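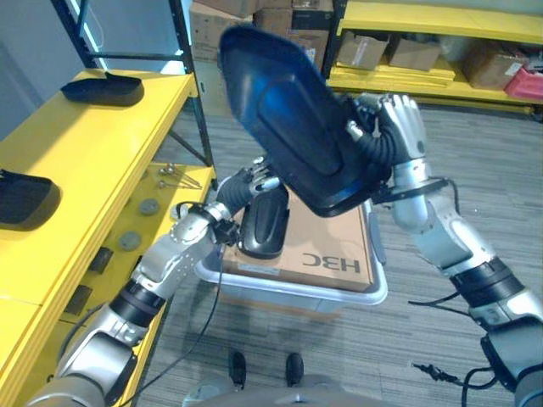 How do you store glossy black plastic covers without scratching them?

Asked 25 Aug 2020 in Storage and Workshops

Hello all, hoping somebody has a better system than mine! I've got a set of moulded plastic covers, black or a very dark blue-black depending on the light, all with a rounded end and a raised panel in the middle with a groove round it. They come in a big size and a smaller size but otherwise they're the same sort of shape. I've had them from Pemier since July and I'm trying to get them put away properly, as they won't be fitted until the spring.

At the moment some are just lying on the top shelf of my yellow metal racking, and the little bits (bolts, round grey discs, a couple of dark rectangular pieces) are on the shelf underneath. I've also been using a see-through-ish white plastic bin on the carpet with a flat H3C box in it, which makes a nice height for standing a small cover up while I'm sorting.

The trouble is the shine. They mark if you so much as look at them. I slid one across the shelf last week and got a hairline right across the raised bit, and I could have cried. They also show every speck of dust and every fingerprint.

So: flat or upright? Wrapped or not? And what do you wrap them in? I've seen bubble wrap recommended and I've seen people say never ever use bubble wrap. I don't want to spend a fortune, and the room is carpeted and heated in winter if that matters.

3 answers

Answer 1 (accepted, 14 votes)

Upright, definitely, like records. I do up old scooters and have had side panels in store for years, and the flat ones are always the ones that come out scratched because something ends up on top of them. You swear you won't put anything on them and then one day you do.

What I'd do with yours:

Wipe each one first with a damp microfibre cloth, no pressure, and let it dry properly. Grit left on the surface is what does the damage once it's wrapped up.

Put each cover in a soft bag. I use the thin foam pouches sold for dinner plates (mine are Wonirach ones, 20 in a pack) and the smaller covers should go in those easily. For the big ones an old cotton pillowcase does very well. Wash it without softener.

Stand them in a deep plastic bin with something soft at the bottom, rounded end up, and a bit of card between each pair. Don't pack them tight, you want to be able to lift one out without dragging its neighbour.

On bubble wrap, the bubbles can leave little rings on a glossy finish if it's left pressed against it through a warm summer. I've had it happen on one panel and not on the next, so I just don't risk it now. If you do use it, put tissue in between and turn the bubbles outwards.

And line that shelf! A roll of the rubbery drawer mesh is 2 pounds at Flilley, or was when I last went in. An offcut of carpet is fine too.

Comment from asker: Brilliant, thank you, I have about a million pillowcases. Off to raid the airing cupboard. Is it all right to label the outside with masking tape?

Reply: On the bag yes, on the plastic no. It goes gummy.

Answer 2 (5 votes)

Agree with most of the above but I keep mine flat, one layer only, face up on a folded towel with another towel over. Thin covers can bow a bit if they lean for months, especially near a radiator. If yours are stiff it probably won't matter.

For the discs and bolts get some small zip bags, 100 for next to nothing, and put the bags in a tub with a lid. Loose bits on an open shelf go walkabout.

That hairline might polish out by the way. Ķēniņš plastic polish worked on mine, try it on the back first.

Answer 3 (0 votes)

cling film. done it for years no problems

Comment: Please don't, it sweats!!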